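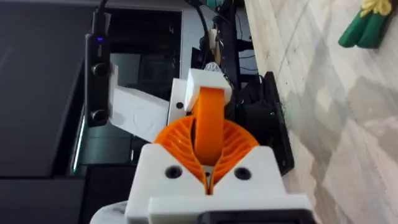 *Blue light, black cable, crumpled white sheet: the sort of thing that gathers in a room.*

## Clearing the tops

Euan Rennie keeps a cardboard box under the stairs marked "cables, unknown". It was full by April, so he started a second one.

He and Liya Tsegaye moved into the ground floor at Drirnlow with 2 desks and a Skokberg shelf that didn't fit the alcove. Both of them work at home, and every flat surface has filled up with things that have a lead at one end and a small light at the other.

"I don't mind the boxes themselves," says Tsegaye. "I mind the lights. You turn the lamp off at night and there's a blue dot on the wall."

Her answer was to go along each surface with a roll of white tape and a pen. Anything plugged in got a label near the plug and another where the lead met the device. Anything that hadn't been switched on since they moved went into Rennie's box. Leads that used to trail down behind the desk now run upwards and along the underside of the shelf, held by hooks from Nonolen.

Paper was harder. Wrapping, dust sheets and old printouts had been pushed in beside the equipment and left there. Rennie likes to keep wrapping in case something has to go back. They agreed on a drawer for it, and whatever won't go in flat gets thrown out.

The job took 6 evenings. The hooks and tape came to less than a takeaway, and the shelf has been cut down to fit by Tesfamariam, the joiner's on the corner, who did it while they waited.

The second box is still under the stairs. Rennie plans to go through it before the summer is out, starting with the chargers.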